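**Blue on blue, and a band I can't get rid of**

**fungping_yeh** - May 2022

I've been printing a set of plain cubes with rounded edges. No holes, no letters, no moving parts. I picked it as the easy job. The filament is Benine royal blue, the printer is a Tremton that has behaved itself for years, and I am now 57 cubes in and have learned to dislike a shape.

18 of them have a faint band of marks across one face, in the lower part. The layer lines I can live with, they run straight across and look like they meant to be there. The band looks like the cube leaned on something. Same file every time, 3 walls, bed at 60.

Second question, less urgent: I keep them on a bright blue cloth, and two people in my house have told me separately that this is stupid. Is it stupid?

---

**hsieh_prints**

Yes.

On the band: where does your infill change? If you have solid layers ending and sparse infill starting at that height, the walls can pull in a little and you get a line you can feel with a fingernail. Shouldn't be irregular though. Is it a clean line or a smear?

---

**fungping_yeh**

Streaky. Slightly raised in spots, scuffed-looking in others. I don't have solid layers anywhere near it. I checked the preview so many times I could draw it for you, and it would be a square.

---

**tsunghan**

Then it's the nozzle dragging. Little bit of gunk builds up on the outside of the nozzle, gets wiped on the wall somewhere on the way up. Clean the nozzle, turn on a bit of Z-hop, forget about it.

Also sand them. I don't know why people post about layer lines when sandpaper is sold in every town.

---

**hsieh_prints**

Please do not sand dark blue PLA. You'll swap a faint band for a large pale cloud covering the entire face, and then you'll be back asking how to get rid of the cloud.

---

**tsunghan**

Wet sanding, going up through the grits, then a little oil. I've done it plenty.

---

**hsieh_prints**

On all 57?

---

**tsunghan**

I didn't say it was quick.

---

**Lu_LC**

I had something like this with a Soromen roll, in a green nobody should have bought. It was the spool. The filament crossed over itself at one point and tugged, so I'd get a short stretch of rough wall and then everything went back to normal. If it were the spool on yours, the marks would turn up at different heights. Are all 18 in the same place?

I'm going to defend the blue cloth. I have one too (the Hellwig one, no fringe) and it's the only surface in the house that doesn't scratch things. Yes, I have lost a blue part on it. I found it again by kneeling down and looking sideways like a person searching for a contact lens.

---

**hsieh_prints**

"I found it by kneeling" is a strange argument in favor of a cloth.

---

**fungping_yeh**

Not exactly the same height, now that I've lined them up. Close, but some wander. Most sit below the middle, which is why I said same place, and I withdraw it with some embarrassment.

Line or smear, then: the second picture has the band in it, low on the face. 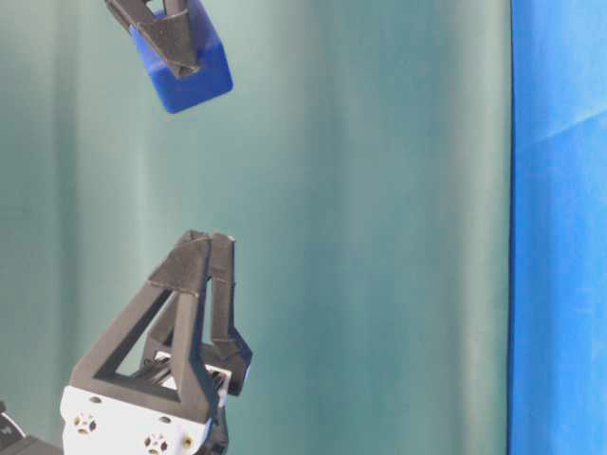
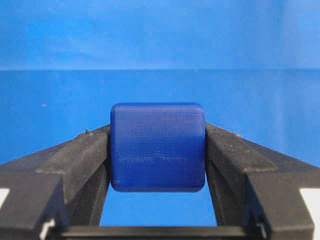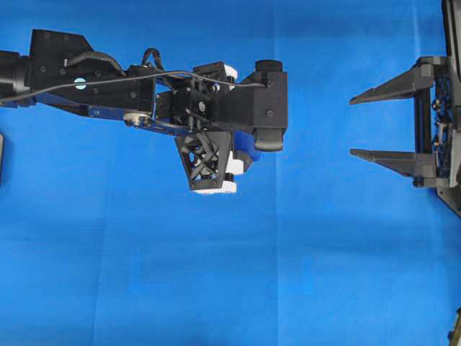

So if the height wanders, I suppose that points to Lu_LC and the spool. I'd been feeding it from a holder on the shelf above, which puts a pretty sharp bend in the path, and I can move that down tonight. I'll do the nozzle as well, so that if it works I will have no idea which of you was right.

---

**tsunghan**

It was the nozzle.

---

**hsieh_prints**

Change one thing at a time, please. Print three with the holder moved and the nozzle left alone. It's a cube, what else have you got to do.

For what it's worth, smear is the right word, and I'd stop worrying about it. With the layer lines going the same way, it only shows because you know where to look.

---

**whtai**

Coming in from the search page with a question about the cloth. Does it leave lint on the prints? Mine does, and on a matte filament it's a nightmare. I've ended up with a roller, the kind for cat hair. I don't own a cat.

---

**Lu_LC**

First couple of washes, yes. Less after that. Don't use softener on it.

---

**fungping_yeh**

Holder moved, nozzle untouched, as instructed. Three printed. Two clean, one with a very small mark, higher up than before. I have no idea what to call that. tsunghan can have the nozzle tomorrow.

I've also ordered a gray cloth. It's supposed to come in June, and until then I'm keeping the blue one and looking sideways.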